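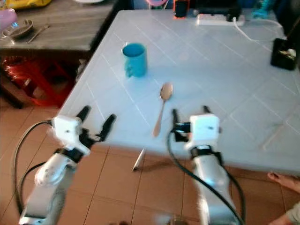 Figure 3. Mug and spoon on the tiled table.

3.2 Table surfaces and small tableware

The tea setting was the simplest one we looked at. One mug, one spoon, a table. We kept it in the study because people disagreed about it more than we expected, mostly over where the spoon should go once the mug is put down. Beside the mug, behind it, inside it. Of the 188 households that answered the February survey, most had a fixed habit and could name it right away. The rest said it depends on the table.

The table does matter. On a surface with a diagonal grid, like the one in Figure 3, the lines give no help to someone who wants to set a spoon square to the edge. Ninh, who did the coding for this section, scored spoon angle against the table edge and not the grid. We think that is right but it was argued over — see the notes on the Makitz set, where the first coder did the oposite and the numbers had to be redone.

Mug color was not controlled. Blue ones came up a lot. We don't make anything of it.
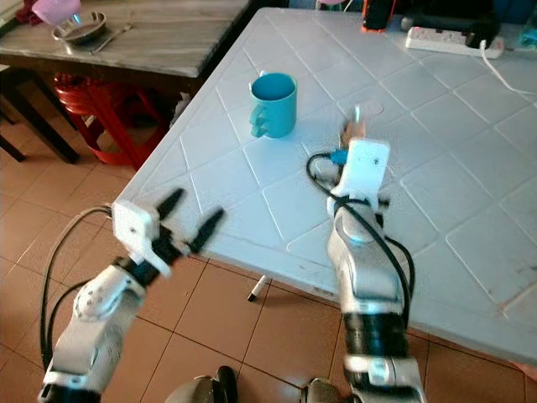 Handle direction was coded seperately, as left, right, toward or away, with mixed cases given to the nearest of the four. A mug is easy to code when it stands alone. Harder when the table is also in use for other things, chargers, power strips, pens, and people work around them. In the Sisodia homes shared tables like this were the normal case. Respondents there cleared only the part they needed and left the rest alone, and a second table close by often took the bowls and utensils.

Total placements coded for this setting: 1,345. Disagreements between coders went to a third reader. Nine placements were dropped, all because the spoon could not be assigned to any mug. We did not try to recover them.

One open point. The scheme treats the spoon as belonging to the mug even when there is a clear gap between them. Fine for tea, less fine for a table where a meal is being laid. Section 3.3 takes that up with the Bemer plates.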